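Shared workshop crew gets its hand-held grippers working on laundry

August 22, 2025

The Rennie shared workshop has its first folding job under way. Cloth on the table, shirts on the cloth, two grippers, one person at a time. It's been a long winter getting here and the group is pretty chuffed.

The project goes by Polumeck. Started as a side thing between Oksana Hutsuliak and Valdis Avotiņš, who both had bench space at Rennie and both wanted a machine at home that could put clothes away. Neither had built an arm before. Hutsuliak does upholstery repairs, Avotiņš used to service lifts. They have since picked up three more regulars and a second shelf in the store room, which was a whole discussion on its own.

Plan is simple enough to say. Record people folding with grippers in their hands, then train a pair of home-built arms on the recordings. The arms are not finished. The left one has a shoulder joint that binds when it gets past level and the right one is waiting on a bearing. So the folding is being done by hand for now, and the recordings pile up while the metalwork catches up.

Tally as of this morning is 1571 folds recorded. Of those, 159 have been thrown out, mostly for a hand straying out of view or somebody stopping halfway to talk. Spyros Mladenović goes through them at night on his own laptop and keeps the list. He is strict. A few people have asked him to be less strict and he has said no.

"If I wouldn't want the arm to copy it, it goes," he said. "People get sloppy after lunch. You can see it on the sleeves."

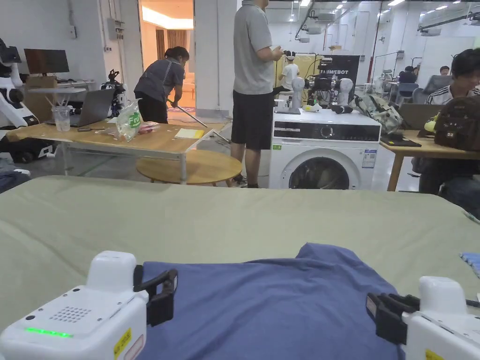 T-shirts are the current batch, after a month on hand towels and a bad week on pillowcases. Every fold starts from a mess, on purpose, so the arms don't end up only knowing what to do with a shirt somebody has already laid out nicely. The blue one gets scrunched up and dropped on the green cloth between the grippers, then it's shoulders first, sleeves in, bottom up. Hutsuliak wants the drop to be different each time. Avotiņš thinks most of them look the same and has started turning the shirt inside out when she isn't watching, wich she has now found out about, and has kept.

The cloth was her call as well. Bare table was tried first and shirts skated all over it. She went through her offcuts, pulled the pale green, and the sliding stopped. It gets ironed before a long session. Creases confused the early software, which kept trying to pick up the table covering and fold that too.

Fingers are still the weak spot. The group has been through four shapes. First lot were too slick, second lot grabbed two layers when you wanted one, third lot were good but wore down in days. The current black ones have held up through the whole T-shirt batch so far. Randi Lindqvist looks after them and keeps the dead ones in an ice cream tub under her bench, labelled by month.

Charging is the other headache. The grippers don't last a full evening, so there is a swap about halfway, and twice now the swap has meant losing the recording that was going at the time. Lindqvist has written SAVE FIRST on a bit of tape on the charger. Nobody has lost one since the tape went up.

Money so far has come out of pockets, plus $1000 from Tratik, the hardware shop two streets over, which also lets the group have its dented aluminium extrusion at scrap price. Hamero, who do the laser cutting, have been swapping cut plates for help shifting their old press. That move took a full afternoon and one toe. The toe is fine.

Noise has been sorted. There was grumbling over the compressor in autumn and it now goes off at eight sharp. Folding is quiet work, so sessions can run on after that, and often do.

Not everyone at Rennie is sold on the idea. Alistair Urquhart, who builds kayaks down the far end, reckons he could fold the lot himself in the time it takes them to set up. The group took him up on it. He did 108 shirts in one sitting with the grippers on and Mladenović kept all but a handful, so Urquhart is now the best folder they've got and he mentions it.

"I still think it's a daft way to do your washing," he said. "I'll come back for the trousers though."

Trousers are next, then anything with a collar. Fitted sheets have been ruled out for this year after a short and fairly heated chat.

First go with the real arms is pencilled in for September, if the bearing turns up. Avotiņš says one arm will be enough for a hand towel and they'll try that regardless. Hutsuliak says two arms or don't bother. They were still at it when we left.

Anyone wanting to have a turn on the grippers can put their name on the sheet by the kettle. No experience needed, sessions are an hour, short sleeves please as cuffs get caught. Bring your own T-shirts if you can, any colour but green, the software loses them against the cloth. Kids sizes especially wanted as there is nearly nothing small in the set. You get them back folded.

Old shirts can also be dropped in the box by the roller door. Clean ones. That was not made clear last time.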